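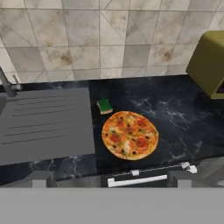

Collecting demonstrations in the simulated kitchen

Last changed in July by Thoa Lục

This page explains how to record demonstrations for the pick and place tasks in Drandeck, our kitchen simulator. It is written for people who already have the simulator installed and can move the arm with the hand controller. If you did not do this yet, please go first to the installation page and come back.

What you will have at the end

One folder with episodes. Each episode contains the wrist camera video, the joint positions, the gripper opening and one sentence of instruction. The training script, Tosix, reads this folder directly, so the names of the files must not be changed by hand.

Step 1. Choose the kitchen and the objects

Start the launcher and select a kitchen layout. The layout decides where the sink, the counter and the appliances are standing. The wall tiles and the counter surface are chosen separately, from the texture list.

Then choose one target object and one or two other objects. We call the other objects distractors. A good first pair is the pizza as target and the sponge as distractor, both on the counter. They are very different in shape and color, and it is easy for you to see which one you are approaching.

Press R to draw new positions. Look at the result before you accept it. Sometimes an object is placed half inside the wall, and then you must press R again.

Step 2. Check the wrist view

Open the wrist camera window and make it large. In the normal start pose you should see both finger tips at the lower part of the window, one at each side, and the target somewhere between them or a little above. If one finger is missing, the camera mount has an old calibration. Load the file wrist_default again and restart.

The target must be fully visible in the first moment of the episode. For distractors this is not required. An appliance at the border of the view may be partly outside, and we keep such episodes.

Step 3. Write the instruction

Write the sentence before you move the arm. Use one verb and name the object as a person in a kitchen would name it. Good sentences are:

Pick up the pizza.
Move the sponge to the drainboard.
Push the pizza to the left.

Please do not write "the object" or "it". Pauline Bainbridge checked our first collection and found 59 episodes with such sentences, and all of them had to be written again.

Step 4. Record

Hold the trigger to start and keep it held during the whole movement. Move with calm speed. For flat objects, come from above first, stop for a short moment, then go down and to the side, so that one finger can reach the rim. If you go straight down in the middle of a pizza, the fingers will press on it and the physics engine will make it jump.

Release the trigger only when the object is in its final place and the gripper is open again. For the "pick up" tasks the object should stay in the air, and you release the trigger while the gripper is still closed.

An episode normally takes 11 seconds. If yours is more than double of this, delete it and record again. Long pauses are learned by the policy too, and then the arm stands still in the test.

Step 5. Mark success or failure

After the release a small window asks you for the result. Choose Success, Failure or Discard. Failure is for an honest try which did not work, for example a lost grip. Discard is for mistakes in the recording, for example a wrong sentence. We do use the failures in training the success detector, therefore please do not discard them.

Step 6. Change something

Do not record more than five episodes with the same positions. Press R, and after every second draw change also the counter texture or the light. Dark stone with white veins is difficult for the depth estimate, and we have too few episodes with it, so choose it often.

How many are needed

For one new object Ayuba Quaye had usable results with 269 episodes. Our complete set for the counter tasks has now 2,397. It is better to have fewer episodes with many different positions than many which look the same.

Known problems

The gripper closes slowly: the physics step is set too high. Put it back to the default value in the settings.

The video is black: the wrist window was minimized during recording. Keep it open.

The upload stops: Grímur Lund restarts the storage server on Saturday morning. Try again in the afternoon.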